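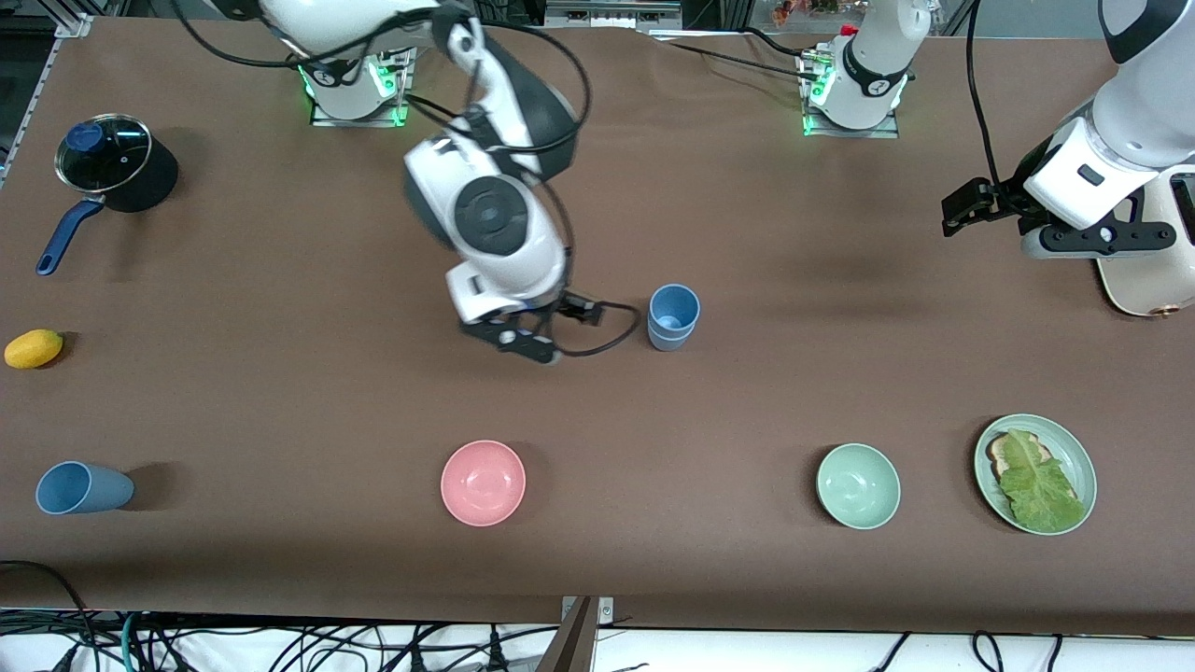

2 min read

Tabletop and Tableware Check, Shared Kitchen at Catau
Checked by Ximena Cuevas, April, before the lunch setup

1. Table surface clear of clutter: NO
Pot, lemon, cups, bowls and a plate with food on it, spread all over the brown top. The form calls this "in use." I call it not put away.

2. Pot lid, glass: PASS, with doubts
No chips under my thumb. The supplier, Brastetti, says its lids are good for 400 uses. Who is counting? Check the rim every month anyway.

3. Cups stored singly: FAIL
The upright blue one looks like two pushed together. Nested cups jam, then somebody bangs them on the counter. Raised last time by Horacio Iturra and marked "resolved." I don't see how.

4. Bowls, pink and pale green: PASS
Surface not tested. The sheet has a box for it but no kit came with the sheet.

5. Food covered or put away within 3 hours: NOT SHOWN
The pale green plate had no time label. I was told it was fresh. Told by whom, and at what hour, I could not find out.

6. Raw fruit kept off the bare table: FAIL
One lemon. Minor, but the rule doesn't say "except lemons."

7. Cables clear of cups and dishes: REVIEW
A black cable loops right beside the upright blue cup. Move one or the other.

8. Wipe-down log signed: PARTLY
Initials only, all in the same pen — I'd like to see them done on separate days. Ermelinda Morais to bring the old log.

Recheck items 3, 5 and 7 before sign-off.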